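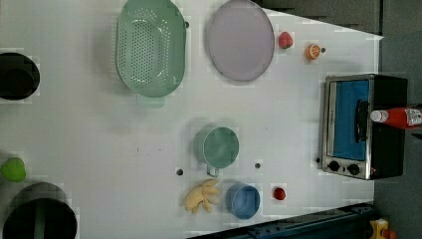 4.2 What the prep staff did with the time

Wernero supplies cold lunches to offices and runs a training bench at its Matell site, where staff learn to set out and correct the arm's work before they meet it on a shift. We spent 21 shifts at the site, starting in January. The company's internal case for automation promised that the arm would "free up hands." Hands were freed. They were then put to work tidying up for the arm.

Under the old arrangement a prep worker put a colander down wherever there was room for a colander. Under the new one, placement became a skill with its own vocabulary. Staff spoke of things being "home" or "lost," and a mug with its handle pointing the wrong way could start a conversation lasting most of a coffee break. Figure 5 gives a bench layout of the kind trainees worked with, the tomato and the ginger root being toys and the toaster oven a small one.

Interview replies on this point were strikingly even. Of the 120 comments we coded, the largest group dealt with reach: who may lean over the table, when, and whether one should say something first. The written rule was to wait for the arm to stop. The working rule, as far as we could tell, was to wait for it to stop and then wait a bit longer, out of something close to manners.

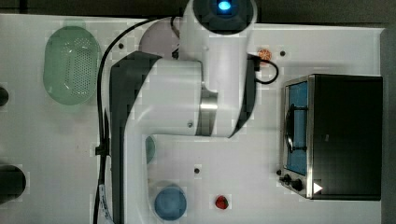

Figure 5. Training bench at Matell, overhead views. Middle view: the arm over the table, with the toaster oven to its right.

4.3 Pace and blame

Before the arm, a slow hour was the fault of the person standing nearest to it. Afterward it belonged to the layout, the supplier (Teltier), or the previous shift – usually the previous shift. Supervisors disliked this and staff rather enjoyed it. The shift log, once a page of initials, grew into a literature of grievance, much of it about crockery.

Pay did not change during the study. Job titles did, twice. "Prep assistant" became "cell attendant" and then "cell partner," a promotion that came with a new badge and the same shoes. Several people said they would miss chopping. Others said they would miss it in the way one misses a dentist, and asked to stay on the bench.

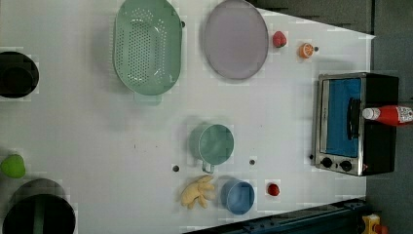

Ševčík, reading an early draft, objected that we make the attendants sound idle, when setting a table to the arm's liking is harder work than using the table ever was. We accept the first half of this. On the second our log is less clear, and a score out of 100 for perceived effort, which we had hoped would settle the matter, mostly recorded how people felt about being asked for a score.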